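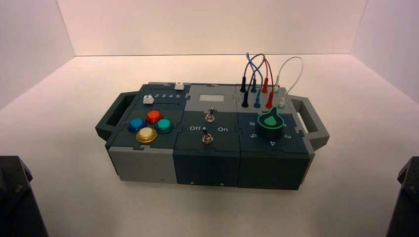
Which end do we start from when we check the box over? The slider end, then work across to the switches, so the notes always come out in the same order.

9/24/20

Spent the morning on the task box with Areeba. I'm still really fond of the puzzle-piece seams! They look a bit like a kid's toy, but they do make it obvious which module goes where, and Zeeshan wants to be able to swap the middle one out without undoing the lot.

Sliders first. Two knobs, two channels, white on dark, easy to find. My only grumble is that the printed numbers are hard to talk about when you mean the lower channel (Areeba said "left of the 2" and I went looking on the top one). Might ask Sobia about a second row of numbers.

Buttons next. We've agreed on colour names so the log stops wandering: blue, red, green, cream. Atif had been writing "orange" for the red one and "yellow" for the cream, which cost us a good half hour last week. 1,000 presses each is the plan, and we'd got to 367 on blue when we broke for lunch.

Toggles: the lower one has Off and On printed either side, the upper one has nothing. Could use the little blank label window behind it, I suppose, if Fernanda's happy to print something that small.

To do: grey paint pen, ring Mestex about spare knobs, finish blue.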